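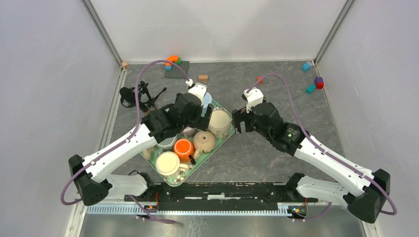 Irnasska Neighborhood Garden - Minutes of the General Meeting, May 2019

Present: Rasa Uibo (chair), Takumi Imai, Henok Kahsay, Natnael Zeleke, Vojtěch Lukáč (minutes). Apologies from the Ayele family, who have a new baby at home - we all send our love!

Rasa opened by thanking everyone who stayed behind after the spring dig to help stack the benches, and by saying how good it was to see so many beds planted up already. The minutes of the last meeting were read and accepted with one correction (the compost delivery came from Durnus, and I had written Drurnudska, for which I am sorry).

Water. Henok has had two quotes for the new line to the upper beds, one for $600 and one for $700. The dearer one includes a second faucet by the gate, and after a good long talk, in which the old leaking hose was remembered without much fondness, we agreed to take it. Henok will call them. 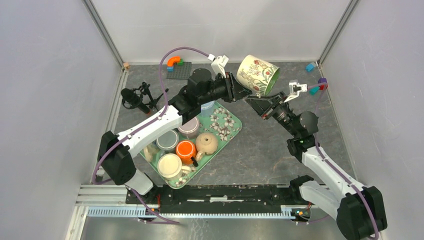

Will the water be turned off while the work is being done?
Only for one morning, and Henok will put a note on the gate beforehand so people can fill their cans.

Open garden. Takumi would like to hold it in July again, with the gate open until 6, and everyone was glad to hear it. Natnael offered to bring his tomato seedlings and whatever is left of his mother's mint, and Rasa will ask next door if we may borrow their long tables.
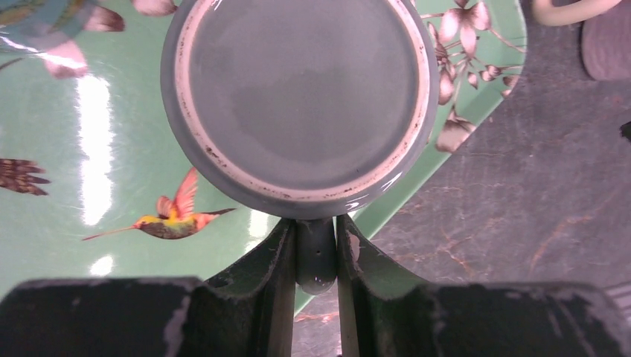 Takumi also asked that we put the plant stall in the shade this year, as the lettuces suffered so badly last time, and we settled on the spot under the pear tree. Prices to stay as they were.

Any other business. Slugs - discussed at length, nothing decided. Natnael still has the shed key.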